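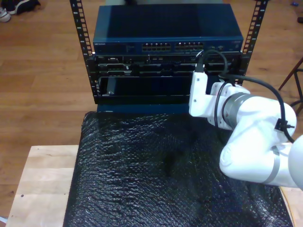
Ruststead, 24th January

Setting up a small open rack on a table

Every guide I read before doing this said a tabletop rack takes ten minutes. I don't believe any of them had bolted a server into one.

Start with the rails. The square holes look evenly spaced and they aren't, so go by the little numbers printed along the inside edge. Pick the same number on both sides, then check it again from the back. Ignore anyone who says you can do it by eye.

The heavy box goes at the bottom. Bellamy's leaflet claims the order makes no difference on a short rack -- try lifting a switch over your head with a server above it and see. Get the chassis in, put all its screws in loosely, and only then tighten them.

The network switch goes on top, where you can reach the ports. I bought a 50-pack of Bralero cage nuts and 6 of them wouldn't grip, so have spares.

Padding under the base is worth the money. Bubble wrap will do. The special rubber mat sold for this is, as far as I can tell, a rubber mat.

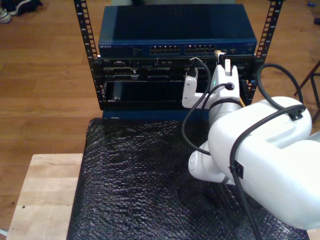

Cables come last. Plug in one, find out whether it works, then plug in the next. Leave enough slack to pull the cable out without dragging the switch along with it, and don't bother with fancy ties until you've stopped changing your mind. I put mine on in July and had cut them all off again within two weeks.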